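Module 4 handout, Automation Practice
Working rules for the robot cell (PC disassembly / rebuild bench)
Version November 5, 2020. Replaces the March sheet, bin that one

Read before the practical. Most of it is common sense but you sign for it anyway.

1. Before power on
Case on its side, open side up. Mains lead out, PSU switch off, hold the power button in for a bit.
Fixture tray fixed down and checked. Chip and memory in their own holders, never loose on the rails.
Robot cable: run the arm slowly through the whole path once and watch where the cable goes. Slack that looks fine at home position can drag over the board at full reach.

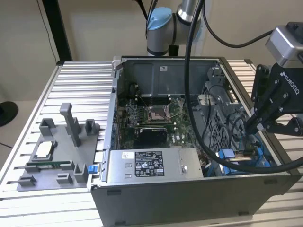 2. Speed and force
Teaching: 16 mm/s max inside the case. Outside it, 84.
Free moves between stations: 300. Not higher, even if the Lerell software lets you.
Grip force starts at the lowest setting, go up one step at a time. Plastic handles and latches crack well before metal slips.
Never close on a bare socket, pins or connector edge. If the only grip point is one of those, stop and rethink the fixture.

3. People near the cell
Standards side was lecture 3 (risk assessment first, then the safeguards, in that order pls).
One person has the controller. That person says "moving" out loud before any motion.
Hands out of the case while the arm is enabled. Sleeves, lanyards, hair: same rule.
Hand over the controller only with the arm stopped.
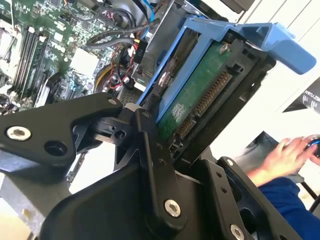
4. Drives and caddies
Pull straight along the rails, no twisting. Release handle fully open first.
Data and power leads off beforehand, check both, teh power one gets forgotten.
If it sticks: stop, back off 16 mm, look. Do not raise the force to get past it.

5. Logging
Every stop goes in the Ponetik log, incl. the ones you think were your own fault. Write what the arm was doing, speed, who had the controller.
Full inspection every 400 cycles, gripper screws included.

For next time: read the Caron case study, sections 1 and 2, and bring a filled in risk sheet for the Porkomeck cell. Blank ones are in the usual folder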